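Clearing the white table

Last updated: December

Print this page | E-mail this page

I have wanted to write about the white table for a while, mostly as a note to myself so I stop making the same mistakes every winter. We bought it when we moved in. It is a plain thing from Shawky, the cheapest size they did, and it has been a desk, a sewing table, a place to wrap parcels and for one long spell a shelf for things we could not be bothered to put away.

By the end of November you could not see the top. There were 6 mugs, two of them stuck to coasters. There was a box of 200 envelopes I bought when I thought I would send cards on time, a lamp with no bulb, a bag of offcuts, the Prernetti catalogue, and post going back to the summer. I could work in a space the size of a dinner plate, and I did, for weeks.

I started after lunch and did it the dull way. Everything came off and went on the floor. I have tried tidying a table while things are still on it and all I do is move piles from left to right.

The post took longest. Most of it went straight in the recycling. The envelopes went in the drawer under the stairs with the tape and string, and the offcuts went in a shoebox. I have written OFFCUTS on the lid, as the last shoebox got thrown out with a good pair of scissors in it.

Then the cleaning. White shows everything. I used warm water with a drop of washing-up liquid and an old flannel, and went over it twice. There was a tea ring that would not shift, so I made a paste with bicarbonate of soda and left it on while I put the kettle on. It came up well enough. I would not use the Derora cream cleaner again – it took the ring off last year but left a dull patch by the window end, and you can still find it if you tilt your head.

I dried it with a tea towel and then did nothing with it for the rest of the day, which was quite pleasant. 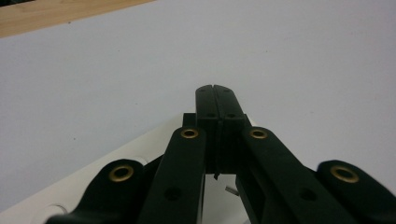
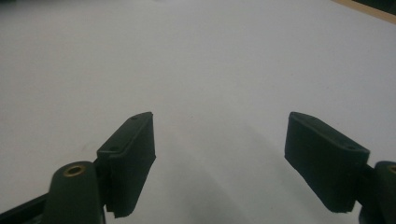 The rule now is that the table gets cleared before supper. Mugs go back to the kitchen, post gets opened standing up by the bin, and anything I am halfway through goes on the tray so it can be lifted off in one go. The tray is an old Tostusix one with a raised lip and it holds more than I expected.

I still need to find a bulb for the lamp. The fitting is the small screw kind and the shop in the village only had bayonet. I may just move the one from the landing.

Related posts

What to keep in the drawer under the stairs
Getting candle wax off a tablecloth
A better place for the recycling
Shoeboxes and what is in them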